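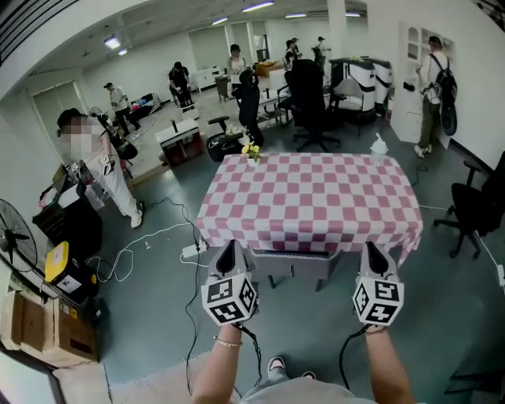 Figure 1. Checkered cloth, pink and white, on a rectangular table. The cloth hangs over the front edge.

Unit 4: Woven Checks – Structure, Setting Out and Finishing
Handout for the second session. Bring a ruler, graph paper and the sample card from Unit 3.

4.1 Terms

A check is any pattern of squares or rectangles made by crossing two sets of colored bands. It can be woven or printed. In a woven check the color is in the yarn before the cloth is made. In a printed check the color is laid on a finished cloth, usually on one side only. The two are often hard to tell apart from a distance of a few feet, and the tests in section 4.5 need the cloth in hand.

Warp: the threads that run the length of the loom.
Weft: the threads that run across it.
End: a single warp thread.
Pick: a single weft thread.
Sett: the number of ends and picks per inch. In plaid weaving the same word is used for the color order, so state which one you mean in written work.
Repeat: the smallest block of the pattern that, copied side by side and top to bottom, gives the whole.

4.2 How two colors give three tones

Take a warp with equal bands of white and one color, and a weft with the same bands in the same order. Four kinds of crossing result. White over white gives a white square. Color over color gives a solid square. The other two, white warp with colored weft and colored warp with white weft, give a half tone. In plain weave these last two look the same unless the sett is unbalanced.

The pattern therefore has one part white, one part full color and two parts half tone. Students who draw a two-color check as a chessboard on graph paper have drawn something a plain weave loom can't produce from banded yarn. A true chessboard needs printing, a double cloth, or a block weave with more shafts.

Where the warp is set closer than the weft, the half tone squares split into two groups, one leaning toward the warp color and one toward the weft. Wernska cloth shows this clearly. It is a warp-heavy type, and the half tones on the sample card can be told apart under ordinary room light.

4.3 Setting out a band

The width of a band is fixed by its thread count and by the sett. For a balanced cloth at 40 ends per inch, a band of 10 ends is a quarter inch wide in the loom. It will be narrower off the loom. Draw-in takes up part of the width during weaving, and washing takes up more.

Work in this order:

Choose the finished band width.
Add the allowance for draw-in and shrinkage, taken from your own sample and not from a table.
Multiply by the sett and round to an even number of ends.
Multiply by the number of bands.
Add the selvage ends last.

Worked case. A runner has 20 bands of 10 ends each, which comes to 200 ends before selvages. Colors alternate, so 100 ends are white and 100 are colored. If both edges are to match, one more band is needed in the edge color, and the total becomes 210. Most errors in last year's project sheets came from leaving this band out.

The larger case on the sheet uses a total of 2764 ends with selvages included. Take off the selvage ends before dividing into bands. The remainder should be a whole multiple of the band count. If it isn't, go back to the selvage figure first.

4.4 Keeping the check square

A check is square when the pick bands are as tall as the end bands are wide. The usual fault is uneven beat. A light beat gives tall bands and a thin cloth; a heavy beat gives flat bands and a stiff one. Measure over at least four bands, with the tension off, since a cloth under tension always reads long.

On the Dobos frame the tension is released at the back beam. On the Kuluso table loom it is released at the front, and the ratchet must be held while this is done. Do not measure across a temple mark.

4.5 Woven or printed: tests

Turn the cloth over. A woven check shows the same strength of color on both faces. A print is paler on the back, though a thin cloth may be soaked through.

Pull a thread from a cut edge. Yarn from a woven check, drawn along the line of a band, keeps one color for its whole length. Yarn from a print changes color along its length.

Follow one line of the pattern for 12 inches. In a woven check the line stays with the thread. In a print it may drift, and a drift of a few threads is common in cheaper goods.

Do not use the burn test for this purpose. It gives information on fiber and none on pattern.

4.6 Hems and corners

For table use, turn the hem on a band line wherever the size allows. A hem cut across the middle of a band shows any error in the fold – even a small one – along the full side. Mitered corners lie flatter than folded ones. Cut the miter after pressing.

The overhang, or drop, is measured from the table top to the finished hem. Cloth length equals table length plus twice the drop, plus the hem allowance for both ends. Width is found the same way. When the result falls between two band lines, change the drop, not the band.

4.7 Exercises

Draft a check for a finished band of 2 inches at the sett of your Unit 3 sample. Show the allowance as a separate line.

Record the half tones in the Wernska and Curkau samples. State which has the more balanced sett and give your thread counts as evidence.

Hand in both on one sheet, with the pulled threads taped to the back.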